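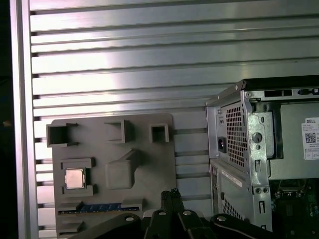

Search this site Enter keywords Search

Spring house check, room by room, with my comments

Updated 04/04/2020

I've been doing this walk-through every March since we moved to Farport, and this year it slid into April (so did everything else). The house is 2,106 square feet plus the garage and it takes me most of a morning if I don't stop to fix things, and of course I stop to fix things. People keep asking me for the list so I'm putting the whole thing up, comments and all. Mine is a plain old two-story with gas heat. If you have oil, or a wood stove, or well water, you'll need extra lines that I don't have.

OK means I looked and it was fine. FIX means it wasn't. LATER means I'm being lazy or I'm waiting on a part.

You need a flashlight, a step stool, a vacuum with the crevice tool, a pencil and a roll of masking tape. I stick a bit of tape on anything marked FIX so I can find it again.

SMOKE AND CO ALARMS

[ ] Press the test button on every alarm. OK
All loud. Warn whoever is on a phone call first. I did not.

[ ] Read the date on the back of each one. FIX
The one in the upstairs hall is past its ten years. It still beeps when you press the button and that fooled me for a while, but the button mostly tells you the horn and battery are good. The sensor gets old like anything else. New one ordered.

[ ] Change batteries in the ones that take them. OK

[ ] Vacuum around the vents. OK
You wouldn't believe the fuzz in the laundry room one!

[ ] CO alarm near the bedrooms, plugged in, not behind furniture. OK
It was behind the hamper last year. I moved the hamper.

KITCHEN

[ ] Fire extinguisher: needle in the green, pin in, nothing piled in front. OK
I keep it by the back door so I'm not reaching over a burning stove to get it. If yours is under the sink behind the trash bags, please go move it right now, I'll wait.

[ ] Range hood filter. FIX
Gross. Soaking in hot water and dish soap while I type this.

[ ] GFCI outlets by the sink, test and reset. OK
Press TEST, lamp goes out, press RESET, lamp comes back. If the lamp stays on when you press TEST, stop using that outlet and get somebody to look at it.

[ ] Under the sink: feel along the trap and the shutoff valves with a dry paper towel. OK
The towel shows you a drip your fingers would miss. I turn the valves too, a little closed and then open again, because the one in our last house had frozen solid and we found that out during a flood.

[ ] Anti-tip bracket on the range. LATER
Pull out the bottom drawer and look toward the back with the flashlight. Mine has the bracket on the wall, but the foot isn't sitting in it. I need a second person to shove the range back. Until then, no leaning on the open oven door.

[ ] Toaster crumbs. OK
Unplug it first!

LAUNDRY

[ ] Dryer vent hose, whole length. FIX
I do this one properly every year, hose off at both ends, and there was still enough lint to stuff a pillow. If your hose is the white plastic kind, swap it for metal. Mine was plastic when we moved in and it had sagged into a loop full of lint.

[ ] Outside flap opens when the dryer runs. OK

[ ] Washer hoses, look for bulges and rust at the ends. OK
The cold one is getting a bit crusty at the fitting. I wrote the month on it with a marker and I'll look again this summer.

WATER HEATER AND FURNACE

[ ] Nothing stored near either one. FIX
Paint cans. My paint cans. I have no excuse, they migrate.

[ ] Furnace filter. OK
New one in. Arrow points toward the furnace, and I still check that every single time.

[ ] Water temperature at the tap. OK
I run the hot for a few minutes into a mug with a cooking thermometer. We keep ours at 120.

[ ] Look at the flue joints for gaps or rust. OK
Slamet Wattimena, who serviced the furnace last fall, showed me where to look: the elbow closest to the unit, and underneath the horizontal run. I had only ever been looking at the top side. He wrote 981 on the service tag and I spent a good ten minutes worrying over it before I called him (it's his job number). 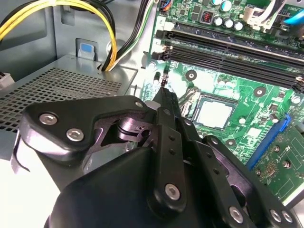 HOME OFFICE AND ELECTRONICS

[ ] Everything unplugged from the power strip, strip looked over, then plugged back in. FIX
Brown mark next to one outlet on the strip under my desk. That strip is now in the trash with its cord cut off so it can't come back. A brown mark means heat and I don't argue with it.

[ ] No strip plugged into another strip. OK
Fine today. Give it a month.

[ ] No space heater on a strip, ever. OK
The little Buletti heater goes straight into the wall and gets unplugged when I leave the room. A heater like that can pull 1,500 watts, and your average desk strip is not the place for it.

[ ] Desktop computer: shut down, unplugged, side panel off, dust out. OK
People skip this because it doesn't feel like house safety, but a box full of dust that runs all day in a warm corner belongs on the list as much as the dryer does. Shut it down, flip the switch on the power supply if there is one, pull the cord out of the wall, then press the power button once to drain what's left. Touch bare metal on the case before you touch anything else. I use short puffs of canned air, can held upright, and a finger on each fan blade so the fans don't spin like crazy. Take it outside if you can. I did it in the office once and we were dusting bookshelves for days.

[ ] Cables inside clear of the fans. OK
Look before you close it up. A loose cable can lean into a fan and you'll only hear it later as a ticking noise that drives you up the wall.

[ ] Power supply: look and sniff from outside only. OK
Blow the dust out through the grille and leave it at that. DO NOT open the power supply itself. The parts in there can hold a charge long after it's been unplugged. If it smells burnt, replace the whole unit. I'm pretty relaxed about most of this list and I'm not relaxed about that.

[ ] Air space behind the computer. FIX
It had crept back against the curtain. Pulled it forward a hand's width.

[ ] Laptop and phone batteries: any case bulging, any trackpad lifting? OK
If yes, quit charging it and take it to a battery drop-off. Don't poke it and don't put it in the kitchen trash.
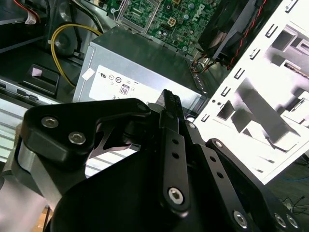

[ ] Old chargers sorted. LATER
There's a drawer. I opened the drawer, I closed the drawer.

[ ] Backup drive in the fire box. OK
Not strictly safety, but I'd cry over the photos.

BEDROOMS AND HALLS

[ ] Every bedroom window opens all the way. FIX
Back bedroom was painted shut along one side. I ran a putty knife down the seam and then leaned on it, and it let go all at once. If that's the window you'd be climbing out of at night then it needs to open without a putty knife.

[ ] Escape ladder upstairs, everybody knows where it is. OK
We had a small argument over which closet. It's the hall closet now, forever.

[ ] Tall furniture strapped to the wall. OK
Tug on it. One of the straps on the bookcase had come loose at the screw so I moved it over to catch the stud.

[ ] Cords not running under rugs. OK

[ ] Stair rail, grab and shake. OK
Bottom bracket wiggles a hair. Quarter turn on the screws.

BATHROOMS

[ ] GFCI test, same as kitchen. OK

[ ] Fan pulls a square of toilet paper up against the grille. FIX
The downstairs one wouldn't hold it. I took the cover down and washed it and now it holds it, barely.

[ ] Caulk along the tub. LATER

[ ] Medicines: toss the expired ones, lock up the rest if you have kids visiting. OK
Our pharmacy takes them back. Call yours first, hours are strange right now.

GARAGE

[ ] Garage door reverses when it touches a flat piece of 2x4. OK
Lay the board on the floor under the middle of the door and run it down. It should touch and go back up. Wave a broom through the beam as well.

[ ] Gas cans closed, upright, away from the water heater. OK

[ ] Oily rags. OK
Stain rags get spread out flat outside to dry, never balled up in a bucket. They can catch fire all by themselves.

[ ] Extension ladder: rungs, feet, rope. FIX
The rope is frayed where it goes over the pulley. Ladder is tagged and stays down until I replace it.

[ ] Shop vac cord. OK
My old Rikari has been run over by the car at least once and the cord is still fine. I bend it slowly through my fingers the whole way along and look for cracks.

OUTSIDE

[ ] House number readable from the street. FIX
The bush won. Trimmed it.

[ ] Deck boards and railing. OK
Screwdriver test on the posts, down low. If it sinks in, you have rot.

[ ] Gutters and downspouts. LATER
See ladder.

[ ] Outdoor outlets, covers close, GFCI test. OK

[ ] Steps and walkway. FIX
One paver has heaved up at the corner by the Sampaio side of the fence. I set aside a coffee can of sand for it.

WHAT IT COST ME THIS YEAR

New alarm, new power strip, ladder rope and a furnace filter. Some years it's nothing, and the year we replaced the deck railing it was over $1,000, so I'm pretty pleased.

If you print this, leave the comments off and it comes out to 2 pages. I go back over the LATER items in June, and the caulk has been on there since last June.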